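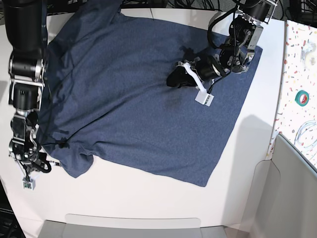

I have been dyeing old clothes for a year and a half now and I am still not tired of it. If anything I'm worse. There is a stack of thrifted shirts by the back door, a row of jam jars on the kitchen windowsill with various brown liquids in them, and a pot I am no longer allowed to make soup in.

Several people asked after my April post how I got going with indigo, so I'm finally writing it up. This is long. Get a drink.

I started with onion skins, like everybody does. Yellow onion skins, simmered for an hour in plain water, give you an orange that looks like it should cost money. I saved mine in a paper bag for a whole winter, and when that wasn't enough I asked at the produce stand in Grekville if I could sweep out the bottom of their onion bin. They let me! I came home with a grocery sack stuffed full and dyed two pillowcases, a tea towel and a pair of socks that I still wear.

After onions I did avocado pits (a soft pink, very pretty, fades faster than I'd like), black walnut hulls (brown, permanent, will dye your hands and your sink and your dog), and marigolds from my own yard. Then I got stuck, as there is no easy blue. You can get purples and grays from black beans and red cabbage, and I tried both, and they were lovely for maybe a month before they went the color of dishwater. If you want a blue that stays, you want indigo.

I was scared of indigo. All the books make it sound like keeping a horse. You have to feed it, keep it warm, watch its mood. The dye won't dissolve in water as it comes, so you need to take the oxygen out of the vat, and then the cloth goes in and comes out a sort of yellow-green, and the air turns it blue while you stand there holding it. I'd read all that maybe six times and still couldn't picture how a normal person did it in a normal garage.

What got me over it was a class in Atasdale taught by Remedios Cabrera, who has been dyeing for 30 years and has forearms to prove it. She had us mixing a vat within the first half hour. Hers is a fructose vat, meaning indigo powder, pickling lime and fruit sugar, and that's the whole list. She stirred it with a broken canoe paddle. I had been reading about pH strips and thermometers, and she dipped in a spoon, looked at the color of the liquid running off the back of it, and said it wanted another twenty minutes and we should all go eat our sandwiches.

She was right, too. When we came back there was a coppery skin across the top and a clump of dark blue bubbles in the middle, which dyers call the flower. I gasped out loud. I'd seen pictures, but the shine on it is something else.

So, my own setup. I use a five gallon bucket with a lid. I went with the one-two-three recipe, which is one part indigo, two parts lime, three parts fructose, all by weight. I shake the indigo up in a jar with a little warm water first until there are no dry bits left. Then hot water in the bucket, sugar in and stirred, indigo in, and the lime last, a bit at a time. Wear gloves, and goggles and a dust mask while you handle the lime. Stir slowly around the edge and then across the middle, and try not to splash, as splashing puts air back in. Lid on. Wait. Stir. Wait again. Mine took most of an afternoon the first time, and I checked it far too often.

The cloth matters more than I expected. Cotton, linen, hemp, all great. Wool isn't happy in lime, so I leave it out. Polyester will come out of the bucket looking blue and then wash right back to what it was, and the stitching on most store-bought clothes is polyester, so you get white thread on a blue shirt. I like that look now. My sister does not and goes over hers with a fabric pen.

Washing before you dye is called scouring and you really can't skip it. I skipped it on my first batch! I thought a shirt that had been through the laundry 400 times was clean enough. It had a pale patch down the front where some ancient fabric softener or sunscreen or who knows what kept the dye off. Now everything gets a long simmer with soda ash and a squirt of dish soap, and the water that comes off an old bedsheet is a color I won't describe.

Then you wet the cloth all the way through, squeeze it out, and lower it in gently. I keep it under for a few minutes and move it with my hands the whole time so that the folds open up. Bring it out low, close to the surface, squeeze as you go, and hang it up. I have a line strung between the fence and the plum tree. This is my favorite part of the whole business. It goes from green to teal to blue from the edges inward, and my neighbor's kids come and hang over the fence to watch.

One dip gives you sky. Three or four gives you something like jeans. For a real deep navy, Remedios goes to 12 dips with a long airing after each one, and I have only had the patience for that once, on a linen jacket from the Portela flea market that I will be buried in. Short dips build a stronger color than one long soak. I know it seems like leaving it in overnight should do the same thing. I tried it, and most of it rubbed off on my neck.

A few odds and ends people asked about.

Yes, wet indigo looks much darker than dry. Go at least two shades past what you want.

Heathered fabric works beautifully if the fiber content is right. Check the tag, though, as a lot of heather tees have polyester in the mix. The cotton takes the dye and the rest doesn't, so you end up with a flecked, cloudy blue. I've started hunting for them on purpose.

No, it doesn't smell as bad as people say. The old fermented vats do. Mine smells a little like a pond with a candy bar in it.

Rinse until the water runs mostly clear, then a splash of white vinegar in a final bath to bring the lime down, then a proper wash on its own. Wash it by itself the next couple of times too. I have a set of pale blue underwear from ignoring this.

If the vat goes flat and turns plain blue all the way through, warm it up and give it more fructose. I set the bucket in a tub of hot water and let it think about things. Mine has come back every time so far. I got 200 grams of indigo from a little supplier called Starnimer in the fall and I'm still working through it, so it's a cheaper hobby than it sounds, once you own the bucket.

Next on my list is madder, which is a root and gives you reds. It takes three years to grow before you can dig it up. I planted a row of it along the garage anyway, and it is already trying to get under the fence. In the meantime I bought some dried, and I've been reading about how the calcium in your water changes the red, and our water here is hard as a brick, so I think we might be in luck. I'll post the test strips when I have them.

Oh, and for the person who wanted to know about shoes: canvas ones, yes, but take the insoles out first.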